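Home Products Kombo Grippers Rental Support Contact

Kombo hand-held gripper set, from Sikton

If you have been wondering whether a machine can tidy your house yet, you are in very good company, because we get asked that more than we get asked about price! The short version is that some chores are close, some are a long way off, and most of the distance between them comes down to how many times the chore has been done well by a person with the same kind of fingers the machine has.

Kombo is our pair of grippers for doing just that. You wear the harness, take one in each hand, and go about an ordinary job - wiping a counter, sorting a drawer, putting the lids back on things - while the set keeps track of how your hands moved. The set weighs 278 grams a side and runs for 5 hours on a charge, which Rehema Kinyua on our product desk will tell you is longer than most people's patience for folding towels (she has folded a great many).

Shop-floor customers tend to start with bin picking and packing, and they get useful results sooner, as parts come in the same shapes day after day. Homes are harder. One of our longest-running users, Mesta, has logged 2,137 household runs and still finds small, light things on a shiny surface the trickiest of the lot.
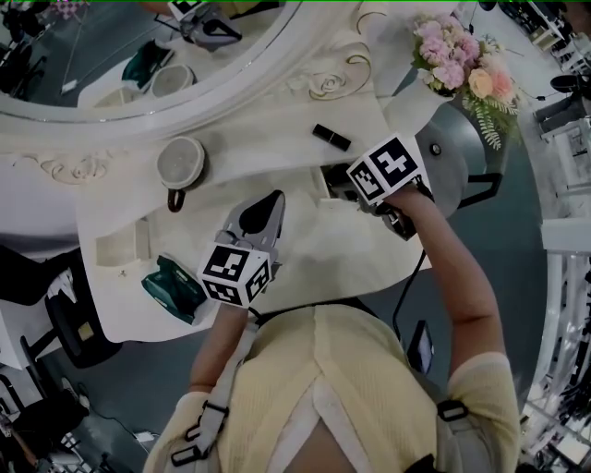
Can a robot clear a dressing table on its own today?

Now and then, with a short list of things it has practiced on, and slowly. We would still want a person nearby.

Kombo comes as a pair with the harness and a charger, and there is a 2 year warranty on all of it. Recordings open in Teltus without any converting. Rentals start again in September, so do write to us early if you'd like a set - they go out in the order people ask.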